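Notebooks > Election records > August > Sinavier protocols

August, started 9:40 a.m.

Picking up from the last entry. We now have the second batch of scanned station protocols from Kalta and the surrounding Sinavier district, and I want to write down what they can and can't tell us before the press conferences tell us instead.

Official position: the district has 241 polling stations, all reported on the night, turnout was healthy, and the 44 protocols that never appeared on the commission's website are held up by "a technical fault in publication." Opposition position: those protocols are missing on purpose and the real result is hidden in them. I don't believe either one yet. The first asks me to trust paper I haven't seen. The second asks me to know what is on it.

What I did this morning:

Matched station numbers in the scan batch to the commission's list. The numbering changed after the boundary reform, and the commission's spreadsheet still has the old numbers in a hidden column. If you sort on the visible column and join on the hidden one, you get a beautiful scandal with whole neighborhoods voting the wrong way. I suspect that is how the chart going around since last night was made. Same axis labels, same odd break where the harbor wards start. I can't prove it, so I'm not putting it in the shared summary.

Ran the batch through Thoroddsen for digit reading. It is fine on typed forms. On handwritten ones it still mixes up 1 and 7 and reports high confidence while doing it. I have stopped looking at the confidence column altogether. For anything where the read total doesn't equal the sum of the candidate lines, I go back to the scan and read it by eye. Most of those were the software. A few were the clerk, who added wrong and then corrected it in the margin with initials, as the rules allow.
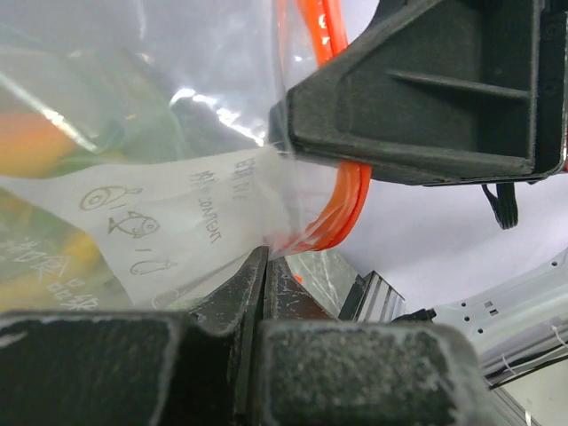 A corrected total with initials is not evidence of tampering. I keep having to say this. The people who filled in these forms had been up since before dawn. If every form in a stack were perfectly neat, with no crossed-out digit anywhere, that would bother me more. Note to self: check whether any ward looks like that.

11:15 a.m.

Checked. The inland wards are neater than the harbor wards, but the inland wards used the new typed template and the harbor wards mostly didn't. So the difference is the stationery. Dropping this line.

On the missing protocols. The claim being repeated is that they are "concentrated in opposition areas." I went to the 2 sources given for it. One is a post by the party's own regional office. The other is a news item that cites the post. So that is one source, and an interested one. When I map the gaps myself, they do bunch up, but along the old delivery routes, meaning the sub-offices that bring their paper to Kalta by road. Some of those areas lean opposition. Some don't. You could get this pattern from a sub-office that sat on its envelopes, or from somebody choosing which envelopes to sit on. The map can't separate the two and I wish people would stop publishing it as if it could.

Against the official story: a publication fault should hit the website and leave the archive alone. We asked the commission for paper copies from the archive and got a polite letter saying the request was premature. If the paper is there, I don't see what is premature about photocopying it. The letter doesn't say the originals are in the archive. It says they are "accounted for." I read that sentence several times and it still doesn't mean anything I can check.

Lunch, then Prudwood.

1:30 p.m.

Prudwood put out its exit poll follow-up. They say the official result is within their margin and that this "confirms the integrity of the vote." It confirms nothing of the kind. Their method note says they didn't interview outside any station in the rural part of Sinavier, which covers most of the gap we care about, and they weighted the rural vote from the last election. So for those stations they are comparing the official numbers with older official numbers. I'd be surprised if those disagreed.

I also don't know who paid for it. The note says "conducted independently." Fine. Somebody independently paid an invoice.

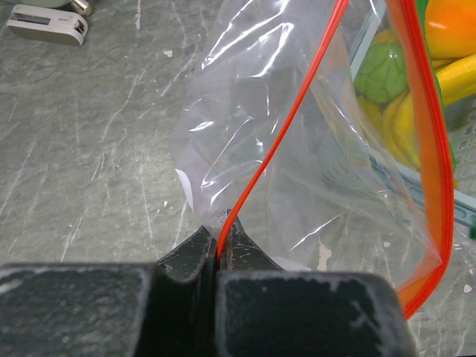

Turnout next. The figure everyone is waving around is 80 percent in the rural wards, said in a tone that suggests it speaks for itself. Three things before anybody here repeats it:

The denominator is the printed register. Late additions on the day go on a supplementary sheet, and the commission's turnout table counts those voters on top but not underneath. That pushes turnout up everywhere, and more so in places where the register is old.

The register in the rural wards is old.

There was a mayoral race on the same ballot in several of them, a bitter one, and people turn out for those. I would want to see the wards without a mayoral race split out before I got excited. I started on this and the ward list for the mayoral races turns out to be a photo of a notice board, so it will take the afternoon.

High turnout that goes all one way would be worth a paragraph. What I see so far in the protocols we hold is high turnout that splits much as it did last time. That doesn't clear the ones we don't hold.

4:50 p.m.

Split half done. No clear difference yet, which I'm recording now so that I can't pretend later I expected something else.

Somebody on the shared channel asked why we aren't saying "irregularities" in the summary when all the other groups are. My view is that the word lets the reader fill in whatever they already think. If a sum is wrong, we can say the sum is wrong and give the station. If a form isn't public, we can say it isn't public. I changed the draft heading from "Missing results" to "Protocols not published as of this entry." Duller, and I expect complaints.

Also took out the sentence saying the observers "found no major problems." The observers' statement covers the stations they visited. It doesn't list them. I wrote to ask for the list.

To do:

- Finish the mayoral split, wards from the notice board photo, second reader please
- Re-join everything on the new station numbers and delete the old join file, which is still in the shared folder and will bite somebody
- Ask the commission one narrow question: are the originals physically in the Kalta archive, yes or no
- Ask the party's regional office for their own agents' copies. Their agents were entitled to a signed copy at every station. If the forms were altered, those copies are the whole case, and I find it strange that none has been posted
- Thoroddsen: log the 1/7 errors with the scans attached and stop complaining about it verbally

Leaving the summary as a draft tonight. The file on the drive with "final" in its name isn't final, please don't forward it.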